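Oil boiler locking out every morning – my running log
July 26, 2026 is what the page said when I started it, a day I'd meant to spend mowing.

Posted by Birdie Alcantara

Okay, so the boiler quit again. Red light on the burner, cold water at the tap, and me standing in the basement in my robe. I hit reset once, it fired up, ran for 10 minutes and locked out. I've been burned before (not literally!) by pushing that button over and over, so I left it alone and started writing things down.

First thing I checked was the tank, because last March I called Hendriks out in a panic and it was simply empty. The float gauge said half, but that float sticks, so I put the dipstick in and got 143 gallons. Plenty of oil. Valve at the tank open, valve at the burner open, no smell, no drips under the filter.

Then I called Gimia, who deliver our oil, and got Chiamaka Balogun on the phone. She was great. She looked up my last drop (200 gallons, ticket 1015) and asked whether the burner had run while the truck was filling. Well, yes, it had – I was doing laundry. She said a fill can stir up the sludge at the bottom and the burner pulls it right into the line. She opened a service ticket and told me to leave the reset alone until somebody came.
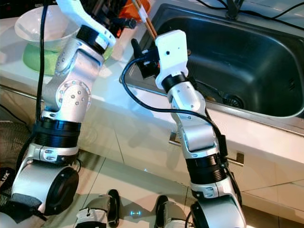 Category: Home Heating > Oil Burners > Lockouts and Resets

Hollis Mbeki came by after lunch with a bucket and a new filter. The old filter was black and slimy, like something out of a pond. He swapped it, changed the nozzle too, and bled the line until the bubbles stopped. It lit on the first try and I may have clapped.

It ran fine until supper and then locked out again. Ugh. I called back, Hollis turned around, and this time he found a flare fitting on the suction side that was letting in a tiny bit of air. He remade it, bled everything a second time and watched it through three full cycles before he packed up.

So far so good! Hot shower, no red light. I'm leaving the ticket open for a week, and Hollis wants to look at the filter again before the heat goes on for real. Next delivery I'm switching the burner off before the truck hooks up and leaving it off for a couple of hours – Chiamaka put a note on my account so the driver will knock first.

Status: open, monitoring

Related tickets
Float gauge stuck at half
Burner rumbles on startup
How to read a tank dipstick
Oil smell near the fill pipe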